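About Jarklow

Hello! I'm Wian, and I run a little formalwear hire shop with my old school friend Sibusiso Sibiya.

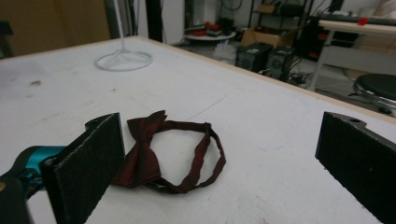 How we started

I needed a suit for my cousin's wedding and couldn't find one with sleeves long enough — so Sibusiso lent me his uncle's. By October we'd rented a room above the bakery and bought 30 jackets at auction. We've got 271 now, plus far too many waistcoats.

Come and see us

Fittings are free and you don't need to book, except on Saturdays. Bring your shoes!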